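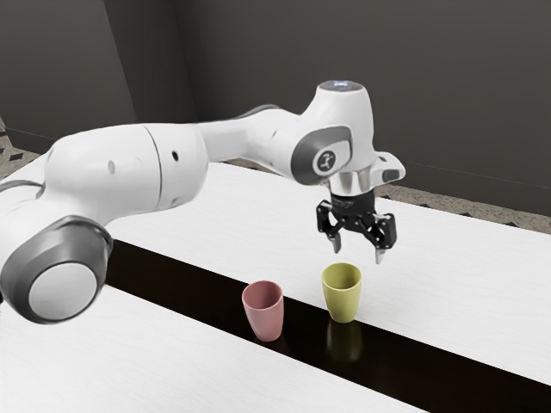
Render: Sólveig Steinarsdóttir / Orness project. Reuse permitted with credit.

Orness Cups: gripper comparison in simulation

Contents

1710 simulated episodes of a single arm working with two plain cups on a white table. The same task was run with two gripper models, the Semach two-finger and the Stalavov three-finger, so that their grasp behaviour can be compared under one controller. The render at the top has a two-finger gripper above a pink cup and a yellow-green one.

Task

Pick up the cup of the named colour by the rim or the body, lift it clear of the table and put it down upright. Cup positions are drawn at random at the start of each episode. The dark glossy strip across the table is part of the scene on purpose - reflections of the cups in it threw off our first colour segmenter, and we wanted that failure represented.

Splits

train: 1407 episodes
val: 265 episodes
held out: 38 episodes, all with the cups close together

Known problems

Finger contact on the tapered cups is too sticky at low approach speeds. Treat slow grasps as optimistic for both grippers.

In 63 of the training episodes the wrist camera stream is one step behind the joint states. They are flagged lag=1 in the index and can be filtered there.

Lighting is fixed. Don't expect a colour model trained on this alone to travel well to a real bench.

Controller

All runs use the Vídalín impedance controller with default gains. Gains were not retuned between grippers, which probably favours the lighter one.

Maintainers

Kolbrún Vestergaard (controller, index files), Sólveig Steinarsdóttir (scenes, rendering). Lag flags were added in May - if your copy of the index has no lag column, download it again.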